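Filed under: Short Fiction / Machines & Makers

The Left One, Then the Right
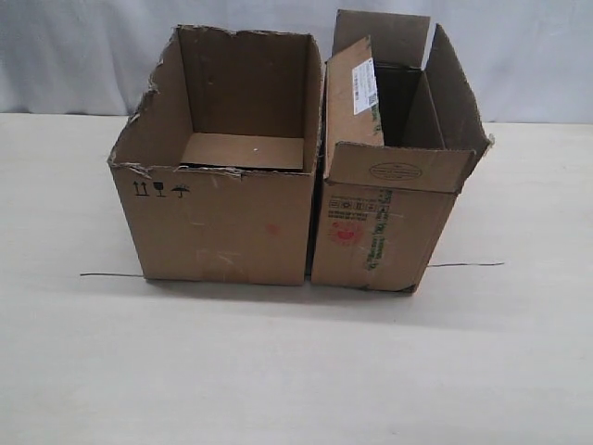 1. Box Day

Arvid Skjelbred had run 3000 trials and he wanted to tell the whole building. It was a Sunday, so the building was me.

"Ask me how many it got," he said.

"How many did it get?"

"2973!"

He had the log up on the big screen at Nyberg, every line of it, green all the way down with a fleck of red here and there. The job sounds like nothing. Two boxes stand on a table, and the arm has to work out which one it can reach into from above and which one has flaps in the way. For most of the winter it had treated every box as the same box. It would come down on a standing flap as if the flap were air, and the whole carton would go over.

"So what did you change?"

"I stopped feeding it nice boxes." He was grinning. "We trained on clean ones, fresh from Fuden, square as bricks. Then I went down to receiving and took whatever was there. Look at the left one, the top's ripped right off! And the other has flaps going every which way, and a crushed corner. I love that corner."

2. The Red Lines

I pulled up a stool and we went through the misses, all of them. He had a theory for each. In some, the arm had taken a torn edge for a flap and tried, very politely, to fold it. In others it had waited 60 seconds and given up, and those he liked best, because it had asked for a second look before it quit. He had never written a line telling it to ask. The asking came out of the way Vulum scored its guesses, and he drew me the scoring on the back of a lunch receipt, twice, until I got it.

"The Ukville people will say the table's too plain," I said.

"They'll be right! That's July. July is clutter."

He was already flipping the receipt over to draw that too. I had meant to stay ten minutes. I took off my coat and asked him to run the red ones again, slower, from the top.

Last updated: Mar 22, 2020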